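Nous utilisons des cookies pour mesurer l'audience de ce site et vous proposer des contenus adaptés. Accepter tout | Refuser | Personnaliser

Le devis de Stosau

Le devis était arrivé avec la pluie, un devis de six pages que ma tante avait imprimé en double parce qu'elle aime écrire dans les marges et qu'elle aime aussi, c'est son côté prudent, garder un exemplaire propre pour le cas où elle changerait d'avis. Elle l'avait posé sur la toile cirée entre le beurrier et la boîte à boutons, et nous avions tourné autour toute la matinée, elle et moi, comme on tourne autour d'un visiteur qu'on n'a pas encore décidé de retenir à déjeuner.

Il faut dire que chez Arboleda, notre petite maison de services à domicile, on n'avait jamais rien acheté de plus compliqué qu'une centrale vapeur. Et voilà que Prilter, qui fabrique à Stosau des bras articulés capables (disait la brochure) de plier une serviette et de ranger un tiroir, nous proposait d'équiper nos tournées. Un bras pour commencer, puis un deuxième l'année suivante, avec la formation, les pièces d'usure et un contrat d'entretien dont le tarif mensuel, 291 euros, revenait en bas de chaque page comme un refrain.

« Deux cent quatre-vingt-onze, disait ma tante en mouillant son doigt pour tourner la feuille. Pourquoi pas deux cent quatre-vingt-dix ? Ce petit euro, je voudrais bien savoir à quoi il sert. »

Je lui répondais que c'était peut-être l'huile. Elle notait « huile ? » dans la marge, très sérieusement.

Elle avait sa méthode pour les achats, une méthode héritée de ma grand-mère qui avait tenu une mercerie et n'avait jamais rien signé avant d'avoir dormi deux fois dessus. On prenait un cahier neuf. À gauche, on écrivait ce que la chose coûtait ; à droite, ce qu'elle nous épargnerait, en heures, en genoux, en dos. La colonne de droite était la plus difficile à remplir, et c'était celle qu'elle préférait. Le dos de notre doyenne, qui faisait encore les grands lits en soufflant, combien cela valait-il ? Ma tante avait écrit « beaucoup », puis avait barré, puis avait remis « beaucoup » un peu plus gros.

Le commercial de Prilter, un garçon très poli qui téléphonait toujours à l'heure du café, nous avait expliqué qu'il existait une autre formule. Si nous participions au programme Lisus, c'est-à-dire si nos employées acceptaient de travailler quelque temps avec une pince tenue à la main, pour que les machines apprennent leurs gestes, la remise montait à quatorze pour cent. Ma tante avait demandé si les gestes seraient rendus ensuite. Il avait ri, elle non.

Elle finit pourtant par dire oui à la pince, « mais seulement à la pince, le bras on verra ». Elle tenait à ce que chacune soit payée pour ces heures-là au même tarif que les autres, et elle ajouta une ligne au cahier, au stylo rouge, entre l'assurance et les frais de port.

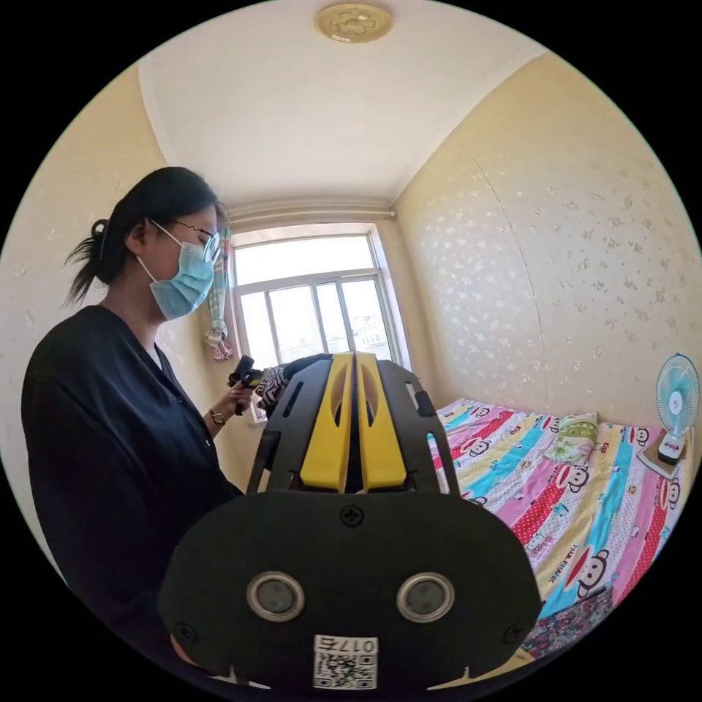 Dans la petite chambre à la fenêtre claire, la pince jaune et noire tout près, et le linge encore à ranger.

Je repense souvent à cette chambre. Le couvre-lit y était si gai, avec ses bandes roses, jaunes et bleues et ses singes à grande bouche rouge, que ma tante, quand elle l'avait vu, avait oublié un instant de calculer. Puis elle s'était reprise, et m'avait demandé à voix basse si une machine saurait faire la différence entre une étoffe à laquelle on tient et un torchon. Je n'en savais rien. Elle avait sorti le cahier de son sac et inscrit la question sous « huile ? », en me dictant chaque mot à moi aussi, pour que nous soyons deux à nous en souvenir.

Le soir, nous avons refait l'addition. Avec la remise, il nous manquait encore cent euros pour que le premier bras entre dans le budget sans toucher à la réserve de la camionnette, et la réserve de la camionnette, chez nous, on n'y touche pas. Ma tante a regardé longtemps la colonne de gauche. Elle a regardé la bouilloire, que nous devions remplacer depuis le mois d'août.

« On va leur demander d'enlever l'euro, a-t-elle dit enfin. Pour commencer. »

Et elle est allée chercher le téléphone, avec le cahier sous le bras et ses lunettes déjà sur le nez.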